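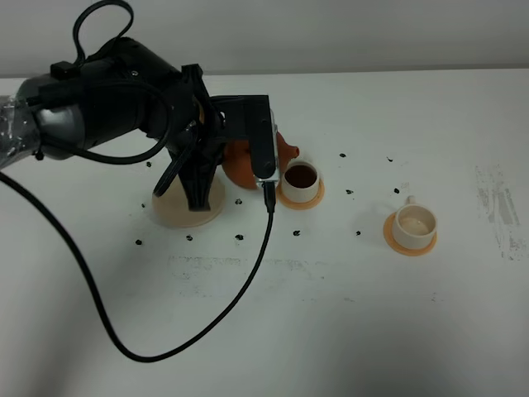 Fig. 7. Orange teapot, white tabletop.

Section 7: Setting up your Gadar water boiler for the first time

Welcome to the part of the guide most people turn to first, and quite right too! If you have the boiler out of its box and standing somewhere level, you are ready to begin. Set aside 39 minutes from start to finish, most of which is waiting, so do have a book or the radio handy.

Before you start
Check that you have the drip tray, the inlet hose, the two rubber washers and the small brass key. The key is taped inside the lid of the box and is very easily thrown out with the cardboard (Kane Paewai on our Himton parts desk can send you another, and he will be kind about it).

Filling and first boil
1. Fit one washer into each end of the inlet hose, flat side outwards.
2. Screw the hose on by hand until it stops, then give it a further quarter turn with a spanner.
3. Slide the drip tray in until it clicks.
4. Open the cold tap slowly and let the tank fill. It gurgles a good deal the first time and settles down as the air comes out.
5. Look along the hose for drips. If you find one, close the tap, take the hose off and seat the washer again.
6. Plug in and switch on. The lamp shows amber while heating and green when ready.
7. Draw off the whole of the first tankful and pour it away. Do the same with the second.

CAUTION: Never switch on with an empty tank. The cut-out will trip, and it must be left for 18 minutes before you reset it with the brass key.

CAUTION: The spout stays hot after the lamp goes out. Keep little hands well back.

Note for hard water areas: turn the dial on the back to H. Customers around Grumdale and Sutcliffe will nearly all want this setting, whatever the kettle looks like inside.

Your first pot
Now for the nice bit. Warm the pot with a splash from the spout, swirl it about and tip it out. Add your tea, stand the pot squarely on the drip tray and take the lid right off before you press the lever. Fill to a finger's width below the rim, put the lid back and leave it alone for as long as you can bear. 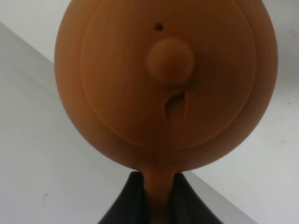 Fig. 8. Teapot lid from above.

If the water comes out in spits and starts, the tank still has air in it. Draw off another jugful, wait for green and try again.

Still stuck? Ring the helpline on extension 1666 and ask for Flynn Whitelaw or Osvaldo Camargo.

Section last revised 4/25/25.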